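Home | Forum | Cleaning | Log in

Grease in textured table top
2 replies

desta_e
My white table has raised grain and the dirt stays in the low parts. Is a brush safe?

Roland H.
Yes, a soft one. Cloth only slides over it.

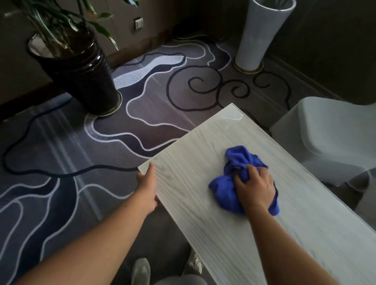
kirsty55
I don't agree with Roland - a brush scratched my old table. Microfiber like the blue one is enough if you press with open fingers and hold the edge with your other hand.

Share (2)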